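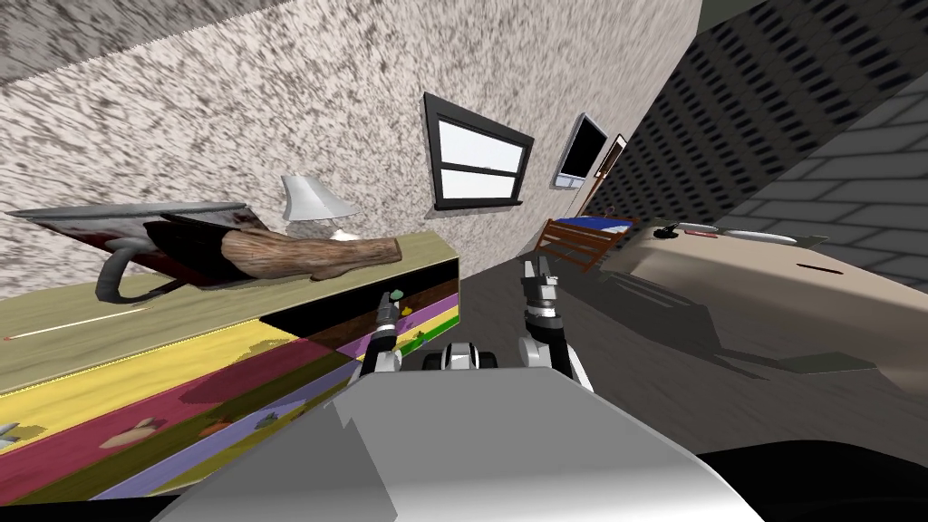 From: Hilkka Honkanen
To: gripper list
Date: Apr 3, 2021
Subject: Re: Lokby fingers against the Farouk ones, in simulation

Anneli Karppinen wrote:

> We ran the bedroom set on Kakum with both finger models, 400 attempts
> each. Lokby came out well ahead on the small things and I think we can
> stop arguing about it. My proposal is that we order the Lokby pair for
> both arms and drop Farouk before July. The wrist views are good enough
> to do without an extra camera. Comments by the end of the week please.

Anneli, thanks for doing the runs. I have comments, and I'm afraid they are mostly grumbles.

First, 400 attempts is fewer than it sounds. I went through the log and 260 of them start from the same pose with the same layout. The simulator is steady enough that repeating one start tells you very little you didn't know the first time. I would sooner have 100 starts that are properly different.

Second, the contact settings. Kakum ships with friction turned up so high that a pair of wet spoons would pass a grasp test. Did you leave it alone? The config you attached has the line commented out, so I assume yes. Farouk's pads are softer than Lokby's and the model treats both as rigid, so the one thing Farouk charges us for isn't in the comparison at all. 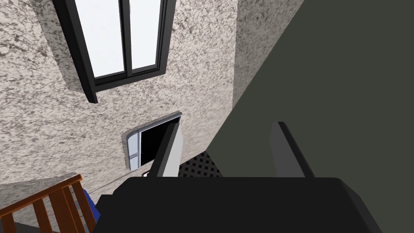
Third, the wrist views. I don't agree that they are good enough. Once the housing and two fingers have taken their share, what is left depends on where the wrist happens to be pointing, and a few degrees of roll changes it a good deal. Your success figures use the true object positions from the simulator, so the camera was never tested. If we want to claim the camera works, the controller has to be made to use it.

I tried this on my own machine with three seeds, feeding the controller nothing but the wrist picture. I won't quote the results because three is a silly number, but they didn't make me want to sign an order form.
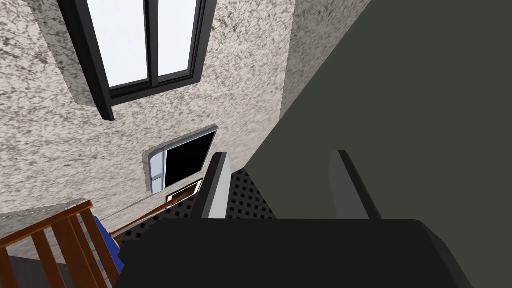
Firley had the same row with their supplier the year before last, as I remember it, and ended up buying one gripper of each kind and bolting them to a bench for a fortnight. It was dull and it settled the matter. Could we borrow a Lokby pair before we pay for two?

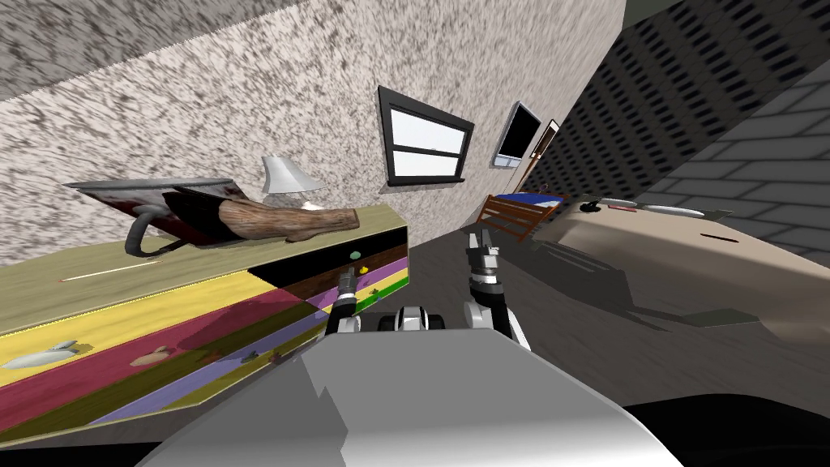
On object choice, I think the set flatters narrow fingers. You score the small items and the large ones together. The tiny green thing and the yellow one like a toy duck, up at the far end of the striped cabinet, suit a narrow finger. The big grey pan with its curved handle is another job altogether, and I'd like to see it listed on its own line. Same for the log-shaped thing lying across it.

So, from me: no order yet. Please send the per-object table, the friction value you used, and the list of starting poses. I can rerun the lot with the camera in the loop if somebody gives me the cluster for a night.

Hilkka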